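How to record a word list with an older speaker

On this page I explain how we make recordings of single words in our dialect at Elturness. I wrote it for families who want to start at home and do not have any training in linguistics. You need a phone or a small recorder, a notebook and a quiet room.

Before the first session

Prepare your list on paper. Our full list has 600 words, but please do not bring all of it on the first day. Choose 37 words from one area of life, for example the kitchen, the weather or the parts of the body. An older person remembers more easily when the words belong together.

Ask for permission and write down the answer. The speaker should know who will listen, where the file will be kept, and that they can change their mind later. If they agree only for the family, write exactly that.

Turn off the fridge if it is near, and close the windows. Put the recorder on a folded towel, a hand's width from the speaker's mouth and a little to the side.

During the session

1. Say the date, the place and the name of the speaker at the beginning of the file.
2. Ask for the word with a question or by pointing at the thing. Try not to say the English word first, as many people will only translate it.
3. Let the speaker say the word three times with a small pause between.
4. Ask for one short sentence with the word inside.
5. Write the number of the word in your notebook, even if the speaker did not know it. An empty place in the list is also information.

Stop after 40 minutes. When the speaker begins to tell a story, do not interrupt. Leave the recorder on and come back to the list afterwards.

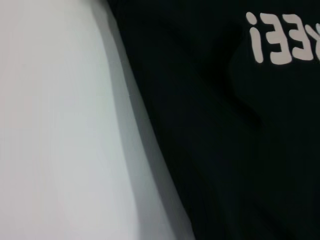
A reader from Plarkberg wrote that three times is too much for her grandfather, who gets annoyed and starts to joke with the words. She now asks for two, and takes the third one from the sentence. I tried it this way and it works well, so you may do the same.

After the session

Copy the file on the same evening to two different places. Give it a simple name with the speaker's initials, the topic and the session number. Do not cut the original. If you want shorter pieces, make them from a copy.

Then listen once with the notebook and mark the words that are not clear. You can ask for them again next time.

About spelling

Our dialect has no official spelling, and neighbours write the same word in different ways. Choose one way and keep it through the whole list. The Drorkadance archive accepts any spelling if the sound file is with it. It has 3247 words at present, and the colour words are still missing.

Last changed Thu 1 September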